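**Phone corner: my battery sulk is over (mostly)**

Hello again! Quite a few of you wrote in after the September issue to ask whether I'd ever sorted out my Gorkex, the one that kept dying at teatime with 30-odd per cent still showing. Well, I have, sort of. Lucero Mamani told me to try the new Tolla update before spending any money, so I plugged it in, made a cup of tea and let it get on with it. It was a 407 MB download and took about 3 minutes to restart (I did wonder if I'd killed it).

The big change is in the battery menu. You can now see which apps are busy while the screen's off, and mine had one weather app waking up 154 times overnight. A weather app! I've deleted it and I look out of the window now.

Two grumbles, though. The update turned my keyboard clicks back on, and it moved the torch button to the second page, so I've been stabbing at the wrong thing in the dark all week. You can drag it back if you hold your finger on it for a second or two.

Alcides Quispe has the older model and says his hasn't been offered the update yet, so don't panic if yours hasn't either. Write and tell me how you get on, especially if you've got the Cusi charger, as I'm tempted by one.
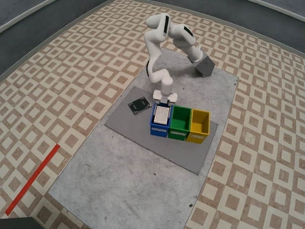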